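Ticket 58: Collaborative label on the teardown cell, request to drop the fence
Queue: Cell safety and procedures
Site: Cludlow workshop
Status: Open, waiting on integrator
Priority: Normal (requester asked for High)

Original request
The Flamberg quote says the arm is "collaborative and therefore compliant". Please confirm we can take the fence panels off the order and start running with people at the bench.

Reply 1, safety desk
Not confirming that. I've read the quote twice and "therefore" is doing a lot of work. Which standard, which edition, which task? The current job is an open desktop tower on its side, arm coming down over the CPU socket, hard drive and expansion card standing in the grey fixture to the left.
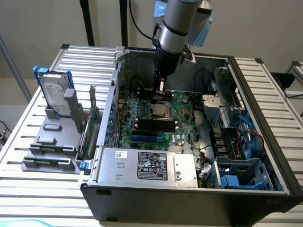 Gripper over the socket area, side panel off.
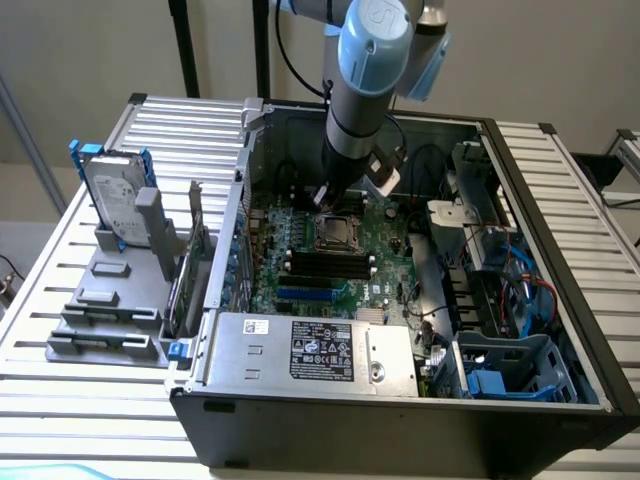 Does buying a collaborative arm mean the cell can run without a fence?

The arm's label doesn't settle it. What gets assessed is the whole application: arm, gripper, the part being held, the fixture, the table and whatever the person nearby is doing. ISO 10218 covers industrial robots and their integration, and ISO/TS 15066 added the guidance on contact between people and arms. Neither lets you skip the risk assessment. If the assessment shows contact can be kept within limits, the fence may go. If it doesn't, you keep the fence or find another safeguard.

Reply 2, requester
Flamberg say they have 16 of these running unfenced at other sites. The arm stops when you bump it. I've tried it with my forearm and it was fine.

Reply 3, safety desk
Please don't do that again. A forearm bumped by an arm in the open is one case. A hand between the gripper and the edge of a steel case is a different one, and it's the one I'd expect here, as people will reach in to free a cable. Sixteen other cells doing something else tell me nothing about ours.

Still missing from the file:
- Risk assessment for this task, signed by whoever did the integration
- Contact measurements with the gripper on, taken at the case rim and at the fixture
- Speed and force settings as installed, with the checksum of the safety configuration
- Who can change those settings, and how we'd know if they had
- What happens to a held part when power is lost

The 4-page document called "Ferri compliance pack" doesn't count. Three pages are brochure, and the last is a declaration for the bare arm.

Reply 4, Gukero (integrator)
We can supply force readings from our test bench. Would that be enough to close this?

Reply 5, safety desk
Was it the same gripper, the same speed and the same table? If not, I'd treat them as background reading. Our program has 44 taught positions and several put the tool down inside the case. I want readings at the worst of those, and I'd like to see how you chose the worst ones.

Reply 6, requester
This seems like a lot of paperwork for a computer teardown.

Reply 7, safety desk
It may be. I've seen plenty of assessments that were all colour coding and no measuring, and I don't want another one. Send me a short one with real numbers in it and I'll read it the same day.

Until then:
- Fence panels stay on the order
- Nobody reaches into the case while the arm is enabled
- Reduced speed for teaching, enabling switch in hand
- Any gripper change gets logged on this ticket, including fingertips

Reply 8, Gukero
We can bring the measuring gear in August. The assessment draft will come ahead of the visit.

Reply 9, safety desk
Fine. Ticket stays open. Priority set back to Normal.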